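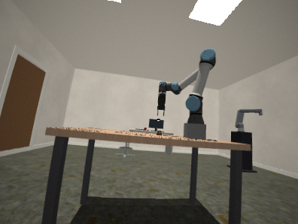 Abb. 1: Simulationsumgebung mit Tischaufbau, Greifarm und würfelförmigem Objekt (Greifer leer, oberhalb der Tischfläche)

Zwischenbericht Studierendenprojekt »Greifen in der Simulation«
Vorgelegt bei: Diekmann-Förderfonds Lehre, z. Hd. Trevor Dobson
Berichterstatterin: Moushumi Biswas, Projektleitung
Stand: Mittwoch, 18. Dezember

1. Gegenstand des Berichts

Der Bericht umfasst die Arbeiten seit Projektbeginn im August. Gefördert wird eine zweisemestrige Lehrveranstaltung am Hochschulstandort Inden, in der Studierende eine Greifaufgabe vollständig in der Simulation aufbauen, ansteuern und auswerten. Die Übertragung auf reale Hardware ist nicht Teil des Antrags. Die Gruppe besteht aus 5 Studierenden der Fachrichtungen Mechatronik und Informatik.

2. Arbeitspaket 1: Simulationsumgebung (abgeschlossen)

Der Raum wurde als Büro mit Tisch im Vordergrund modelliert. Der Arm ist über einen grauen Sockel auf der Tischplatte montiert. Im Hintergrund stehen ein Schreibtisch mit Monitor und ein Bürostuhl, rechts ein zweiter, kleinerer Arm auf einem schwarzen Podest. Der zweite Arm wird in der laufenden Aufgabe nicht angesteuert und geht nur als statisches Kollisionsobjekt in die Bahnplanung ein.

Die Szene liegt in der Projektablage unter dem Arbeitsnamen Ninley. Änderungen an Geometrie und Massen werden seit Oktober nur noch über Prüfanträge übernommen, nachdem zwei Teilgruppen zeitweise mit abweichenden Tischhöhen gearbeitet hatten. Die davon betroffenen Messreihen wurden verworfen und neu aufgenommen.

Offen ist die Überarbeitung der Texturen. Die Oberfläche der Tischplatte zeigt bei flachem Blickwinkel dunkle Sprenkel und gezackte Striche. Die Gruppe vermutet überlappende Flächen. Auf die Kontaktberechnung hat die Darstellung keinen Einfluss, für das kamerabasierte Teilpaket (Abschnitt 5) muss sie jedoch bereinigt werden. Der Bodenbelag ist ebenfalls noch vorläufig.

3. Arbeitspaket 2: Ansteuerung und Greifablauf (in Arbeit)

Der Ablauf ist als Zustandsautomat umgesetzt: Anfahren der Vorposition, Absenken, Schließen, Anheben, Ablegen. In der Vorposition steht der Greifer senkrecht über dem Objekt, beide Finger sind geöffnet. Die inverse Kinematik wird numerisch gelöst. In Randlagen nahe der vorderen Tischkante lieferte der Löser anfangs wechselnde Ellbogenstellungen. Durch Vorgabe einer Startkonfiguration ist das Verhalten jetzt reproduzierbar.

Für die Protokollierung wird das Werkzeug Skilteo eingesetzt. Aufgezeichnet werden Gelenkwinkel, Fingeröffnung, Objektlage und Kontaktkräfte. Die Protokolle eines Versuchs lassen sich ohne Nacharbeit in die Auswerteskripte einlesen.

4. Arbeitspaket 3: Versuchsreihen (in Arbeit)

Vorgesehen sind 200 Versuche mit zufällig verteilter Objektlage. Durchgeführt und ausgewertet sind bisher 70. Als Erfolg zählt ein Versuch, wenn das Objekt angehoben und innerhalb der Ablagezone abgesetzt wird. Das im Antrag genannte Zwischenziel von 70 Prozent wurde in der ersten Reihe knapp verfehlt. Die Fehlversuche verteilen sich auf zwei Ursachen:

Verkippen des Objekts beim Schließen, wenn die Finger außermittig ansetzen;
Abbruch durch Zeitüberschreitung beim Absenken.

Die zweite Ursache ist durch eine Anpassung der Geschwindigkeitsgrenzen behoben. Zur ersten werden derzeit Reibwert und Schließgeschwindigkeit variiert. Eine belastbare Aussage liegt noch nicht vor.

5. Abweichungen vom Arbeitsplan

Das Teilpaket zur kamerabasierten Lageerkennung beginnt erst im Sommersemester. Bis dahin wird die Objektlage direkt aus der Simulation übernommen. Grund ist der Mehraufwand für die Wiederholung der verworfenen Messreihen. Der Endtermin bleibt unverändert.

6. Mittelverwendung

Die Mittel für studentische Hilfskräfte wurden plangemäß abgerufen. Die Position Rechenzeit ist noch nicht in Anspruch genommen, da die Versuche auf den Rechnern des Poolraums laufen. Wir bitten um Zustimmung, diese Position in das Folgesemester zu übertragen.

7. Nächste Schritte

Abschluss der Reibwertvariation, Fortsetzung der Versuchsreihe, Bereinigung der Tischtextur, Festlegung der Kameraposition für das Teilpaket Lageerkennung. Die Rohdaten der ersten Reihe werden dem Fördergeber auf Anfrage bereitgestellt.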